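Drive swapping, or how I spent my October

So the arm is back on the bench! If you read my last post you'll remember I took it down because the wrist kept sagging, and I had more or less promised everybody at Birhane (that's our shared workshop, for the newer readers) that I'd finish it before the weather turned. I very nearly did. A crimp tool went missing for nine days and I'm still a bit bitter about it.

The idea hasn't changed. We get a lot of old desktop towers donated, and somebody has to pull the hard drives out, wipe them and put something back in. I'd like the arm to do the boring bit, meaning the reaching in, grabbing the caddy and parking it somewhere I can get at it. I call the whole thing Willutum, after a typo in my very first config file that I never got around to fixing.

The parking spot took me the longest. My first version was a cardboard box, and I'm not proud of it. Then Banafsheh Safavi (she runs the printers, and is much more patient than me) sat down with me for an evening and we sketched a proper holder with a shelf, so a caddy lies flat and the fingers can come at it straight on. We went through four prints. The second one was lovely and also a mirror image of what we needed, which was my fault for reading the sketch from the wrong side of the table.

I went with a 60 percent speed cap for all of this – I've seen what it does at full speed to a coffee mug. The gripper fingers got new tips too.
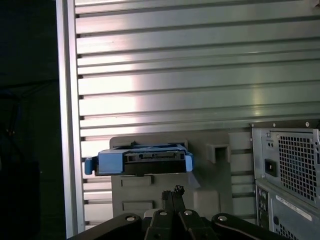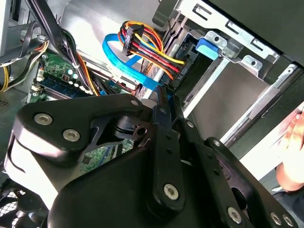
Inside an open case there's just cable everywhere.

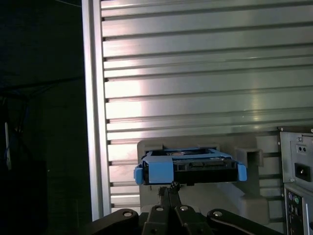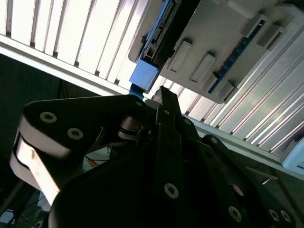 The software side is messier than I'd like. I log a position every time the gripper opens or closes, and the file had 3492 lines in it last time I looked, most of them from me jogging the thing back and forth a hair at a time while muttering. Karthikeyan Gowda wrote me a little script that throws out the duplicates, and now I can read my own log without scrolling until my thumb hurts. Thank you, Karthikeyan! I owe you lunch, and I know you've been keeping track.

What bugs me most is approach angle. If the wrist comes in even slightly rotated, the fingers want to close on a corner of the caddy and the whole thing tips. I tried fixing that in code (add an offset, test, swear, add a different offset) and then Shahab Sadeghi walked past and asked if I'd checked whether the wrist plate was square. Had I checked whether the wrist plate was square? I had not. One shim later it was a lot better, and I deleted an embarrassing amount of code.

Money, because people always ask: I'm at 1150 dollars so far, not counting the arm itself, which I bought used from a guy who was moving. Most of that went to the gripper, and a painful chunk went to shipping on screws I could've picked up in town if I'd measured them first.

Next up is cable routing. I've got a bag of spiral wrap from Fukix that I bought ages ago for a different project, and I want to see if it'll bend enough at the elbow without dragging on anything. After that I'd like to try a different caddy style, the metal kind, since we have a shelf of those at the shop and the fingers might slide on them. If you've gripped thin sheet metal with a small two-finger setup and have opinions on tip material, leave me a comment. I've got silicone and a sheet of some rubber Parvaneh gave me, and I'll probably start with the rubber.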